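Mutard Wash & Fold – hoodies, sweatshirts and zip tops FAQ

Most of what we get asked by email, in one place. Last tidied up in November. If your question isn't on here use the form at the bottom of the contact page.

Do you take hoodies in the normal bag?
Yes. Any weight. They count as one item each, same as jeans. Fleece lined ones too.

Do I need to empty the pockets?
Please do. We check them, but front pouch pockets go deep and a tissue will get past us. Coins and keys come back in a little envelope pinned to your ticket.

Zip up or zip down before washing?
Up, all the way to the collar. An open zip catches on everything else in the drum and it's usually somebody's knitwear. If the puller is missing, tell us on the ticket.

Inside out?
We turn anything with a print or a contrast panel inside out. Plain ones go in as they are unless you've ticked the box.

What temperature?
40 for cotton and cotton mix. Cooler on request, write it on the ticket, not on the bag as the bags get swapped.

Will the white or cream parts pick up colour?
They can on the first few washes, mostly dark greens, reds and navy. New hoodies with pale stripes go in on their own with a colour catcher sheet. No extra charge for this if you tell us it's new. If you dont tell us we can't know.

My drawstring has come out / gone lopsided. Can you sort it?
Lopsided, yes, free, we even them up when we fold. Come out completely – we rethread for a small charge, see price list. If you'd like to do it at home: safety pin through the end of the cord, feed it round the hood channel, knot both ends before you let go.

How do you fold a zip hoodie?
Get asked this a lot so the whole thing is written out. Works on a bed or a big table. Bed is easier on your back if it's a high one.

Lay it out flat on its back, front facing up, zip closed. Smooth the body from the middle outwards, get the sleeves out to the sides. Leave the hood at the top for now, bunched is fine, you deal with it last.
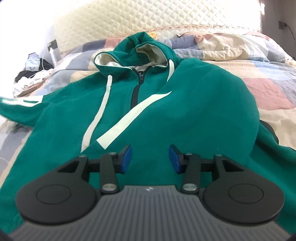
Zip hoodie laid out on the bed, front up, hood at the top.

Then pull the cords level and tuck them inside the collar. Fold one side in to just past the zip, sleeve laid straight down the back of the fold. Same with the other side. You should have a long strip with the hood sticking out of the top. Fold the hood down flat over the chest. Bottom hem up to the middle, then once more. Done. Should stand up in a drawer on its own if its a thick one.

Can I get them rolled instead?
Yes, tick Rolled. Good for travel bags. Same fold as above up to the long strip, then roll from the hem and tuck the roll into the hood.

Hang or fold?
Fold, unless you ask. Hangers leave bumps in the shoulders of heavy sweatshirts. If you do want hangers we use the wide Kalside ones and they're yours to keep or send back.

Do you tumble dry?
Low heat, and we take them out slightly damp to finish on the rail. Thick hoods take longest, about 6 hours on the rail in winter. Line dry only items need an extra day on your return slot.

What do you wash with?
Brata liquid, unscented. Nigam powder for whites and heavy workwear only. You can put your own detergent in with the bag, small bottle, lid on tight please.

Pilling and bobbles?
We'll go over cuffs and elbows with a fabric comb if you tick Comb. Not on brushed insides, it ruins them.

Can you replace a zip?
Not in the shop. We send out to an alteration place, allow 2 weeks. Price depends on length so we quote before anything gets unpicked.

How many fit in one bag?
4 thick adult ones in a small bag, more if they're thin. Don't force the tie shut, overfull bags go over weight and you pay the next band up.

Something's come back wrong or isn't mine?
Keep it in the bag with the ticket and message us before 6 in the evening, we'll collect on the next round. Please don't wash it again first.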